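Vellach is a research group working on how robots learn to handle ordinary objects from recordings of people doing the handling. The group is housed in two rooms and a covered yard on the Tripathi campus, and it is supported by the university's engineering faculty together with a small number of industry partners.

## What we do

Our principal interest is demonstration data gathered without a robot present. A person carries a hand-held gripper fitted with a wide-angle camera, performs a task with it, and the recording is later used to train a policy that runs on a robot arm. The method is well established in the field. Our contribution concerns the conditions under which recordings are made, and how much those conditions matter once a policy leaves the laboratory.

Most of our early recordings were made at one bench, under one set of lights. Policies trained on them performed well at that bench and poorly in the corridor. In response, the group began the Surkitz study, which asks whether a fixed recording budget is better spent on many demonstrations in a single location or on fewer demonstrations in each of many locations.

## The Surkitz study

The study collection contains 2812 demonstrations across 90 locations, among them kitchens, workshops, loading areas, garden sheds and the outside walls of buildings. Five tasks were recorded, all of them variations on picking up, turning and setting down a household item. From this collection we drew training sets of 300 demonstrations each. One set came from a single location, and the others were spread over progressively more of them.

The policies were then tested in rooms that appeared in none of the training sets. The principal findings were as follows:

- Policies trained across many locations completed the tasks more often than those trained in one, although the number of demonstrations was the same.
- The benefit was largest for tasks in which the gripper had to be turned – pouring, for instance – and smallest for a straightforward lift.
- Outdoor recordings improved indoor performance. We had not expected this, and a follow-up study is under way.

Work outdoors has brought its own difficulties. Bright sky can occupy a large part of the view, and the exposure of everything else suffers for it. Repeated patterns such as brick courses are also of interest to us, as the software that recovers the path of the gripper relies on matching points between one moment and the next, and one brick may be readily mistaken for its neighbour. The wide-angle lens bends straight courses into arcs, so careful calibration is carried out before any path is estimated.

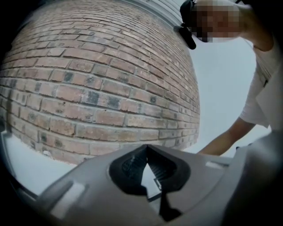 ## Nestgate, our processing software

Nestgate is the software the group uses to turn raw recordings into training data. It estimates the path of the gripper, flags passages in which the estimate is unreliable, and obscures faces before a recording is made available to the wider team. Flagged passages are reviewed by a member of staff, who may correct, shorten or discard them.

Nestgate was written for internal use and still shows it in places. A version suitable for other laboratories is in preparation, with documentation to follow. Enquiries from groups wishing to try the present version are welcome, on the understanding that support is limited.

## Privacy and consent

All recording is carried out under a protocol approved by the university's ethics office. Participants receive written information in advance and may withdraw their recordings until the training sets are fixed. Owners of private premises are asked for permission separately. Unprocessed recordings are held on a restricted server and are not shared with industry partners.

## Working with us

The group accepts honours and doctoral students each year, usually from mechanical engineering, computer science or design. Applicants need not have worked with robots before. We look for patience with practical work, and for an ability to record clearly what was done and in what order. Enrolment enquiries should be directed to the faculty office in the first instance.

Industry partners contribute through access to premises, loan of equipment or sponsorship of a student project. Publication rights remain with the group in every case.

Visitors may attend our open session, held on the first Monday of each teaching month in the covered yard. Numbers are restricted by the size of the space – please book through the faculty office and wear closed shoes.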